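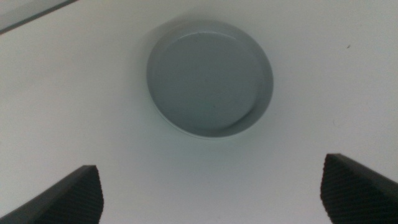 3.2 What people do with a small dish

I came into this part of the study expecting to write about plates. Dinner plates are where most of the portion-size work has been done, and I had a whole stack of it waiting for me. But when I read through the kitchen diaries from Traltivero, people kept going on about their little dishes, the ones that don't belong to any set. So this section is about those (the plates get their turn in 3.4).

We had 381 diary entries from 40 households, and 99 of the entries mention a small dish of some kind. I coded each of those for what the dish was holding at the time of writing. Food came first, mostly olives, nuts and the end of a jar of something. After that came keys and coins, then used tea bags, then soap. I had no code for "nothing, it just lives there," and I had to go back and add one on a Monday after I'd already finished the first pass. Twelve entries ended up in it!

Figure 3. A shallow gray dish with a short raised rim, on a white surface.

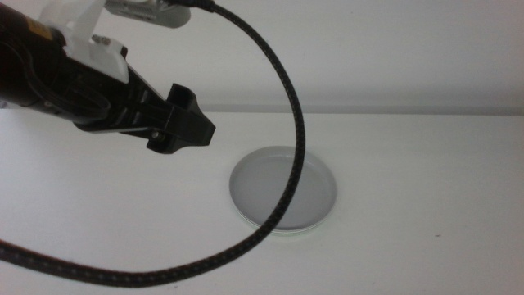
The diaries also turned up a lot more feeling than I'd planned for. One household calls its dish Gumby, and the name shows up so often that I first took it for a pet. Another wrote over a page on a dish bought at the Chaiyaporn market stall and later glued back together, and the writer was still annoyed about the glue. I've kept these longer entries whole in the appendix, spelling and all, since chopping them up for quotes made them sound sillier than they are.

Where a dish is kept seems to matter more than its shape. Dishes by the front door collect things from pockets, and dishes by the stove collect spoons and tea bags, and when a household moved one from the first place to the second (this happened a few times in August, when the Astance building had its kitchens redone) the contents changed with it inside a week or so. I would love to make more of this than I can. The diaries weren't set up to track moves, people only mentioned them in passing, and I'm sure we missed plenty.

One more thing on coding. My second coder and I disagreed most over soap, which I had filed under storage and she had filed under washing up. We went with washing up. It changes the order of the last two rows in Table 2 and nothing else, so I've left the earlier version in the supplement for anyone who wants to compare.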